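Part-time evening host, Sundedley guest house

Restunon Stays is looking for a host for our 14-room guest house in Sundedley. You will greet late arrivals, answer the phone and keep the lounge tidy for guests.
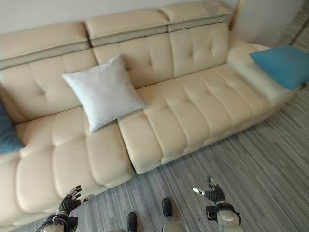
Hours and pay

Four evenings a week, 5pm to 11pm, starting in January. Pay is monthly – meals on shift are included. 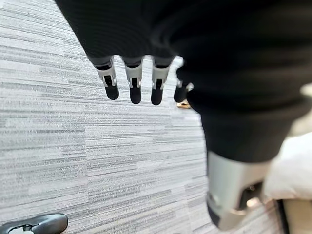 Training takes three evenings with Piret Koppel. You should be at ease talking to strangers, and some spoken French would help.

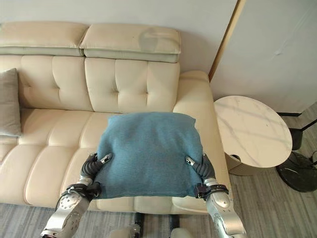 To apply, send a short letter to Bayu Rondonuwu at the front desk.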